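Plulari Opens Block Loan Room With Big, Soft, Well-Loved Shapes

Families, preschools and after-school groups can now borrow large play blocks by the set, starting this July

JENUTSIDE – Plulari, the neighborhood play library, is opening a room given over entirely to big building blocks. Starting in July, families and small groups in Jenutside can come in, try the blocks on site and take a set home on loan, the same way they already borrow puzzles and ride-on toys.

The new Block Loan Room holds 618 pieces, sorted into 46 sets. Most of them came from Grillura, a play center that closed its soft play hall last winter and passed its whole stock to Plulari. The rest were given by local households after a call for donations in the spring.

We are thrilled with how much building is left in these blocks! Some have been climbed on, stacked, knocked over and dragged across floors for years, and they still make a wonderful tower. Plulari has kept every piece that is sound and clean, scuffs included. A nick in the face of a block does nothing to stop it from being a bridge, a bed for a stuffed bear or the front wall of a bakery.

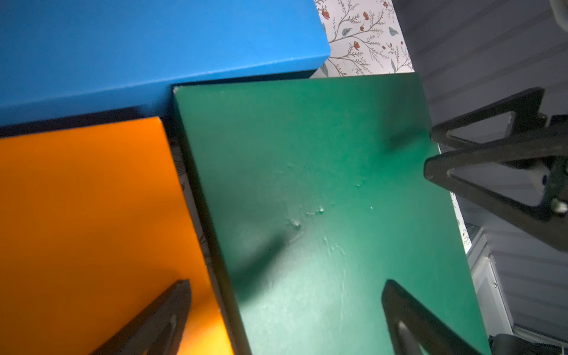 How the loans work

Each set goes out for three weeks and can be renewed once if no other family is waiting. Borrowers get a large zip bag, a card listing the shapes in the set and a cloth for wiping down. Sets are grouped by size, so a family in a small apartment can choose a handful of blocks that will fit beside the couch, while a preschool can ask for enough to fill a corner of a classroom.

Members pay nothing extra. Visitors who are not members can join at the desk, and the first loan can go home the same afternoon. Preschools and after-school groups may reserve up to four sets at a time by calling ahead.

Every set is checked on return. Plulari looks for open splits and loose bits, wipes each face with mild soap and water and lets the pieces air dry before they go back on the shelf. Small surface marks are left alone. Blocks that can no longer be loaned will be cut down for the craft table, where offcuts are already popular as stamps and doll furniture.

A room for building first

Borrowing is only half of the fun. The room is also open for play every morning from 9:30, with no booking needed, and we hope people will stay a while. Children can pull out any shapes they like, mix the colors and leave a half-finished castle standing for the next group to add to.

Green, blue and orange are the colors builders will meet most often, and the sets mix flat slabs with chunkier shapes that have slanted edges. The slanted ones are a big favorite with the children who helped us test the room, and they are harder to stack than they look!
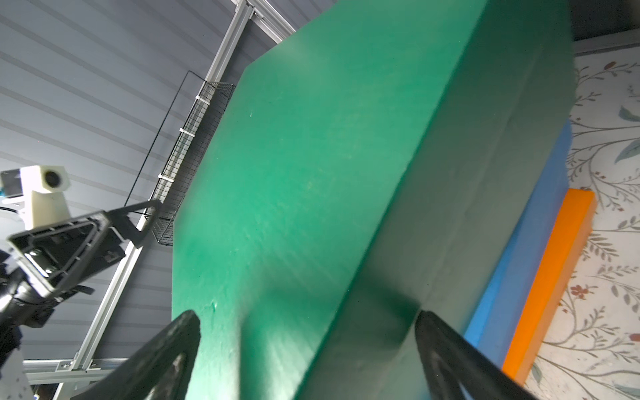
During the trial weeks, 293 children came through with their grown-ups, and many families asked for longer hours. Plulari has added a late opening until 7 p.m. once a week for parents who work during the day. A quiet hour, with fewer people and no music, will run each morning before the regular play session.

The Ndung'u Fund, which supports play spaces in the area, paid for the shelving and the loan bags. Its grant also covers delivery to preschools that have no van of their own, and almost 600 leaflets about the service are going out to local families this month.

Donations of large blocks are still welcome. Please bring them clean, and ask at the desk first if a piece is too big to carry under one arm.

Press contact: Plulari front desk, Jenutside. Reporters are welcome to visit during the morning play session.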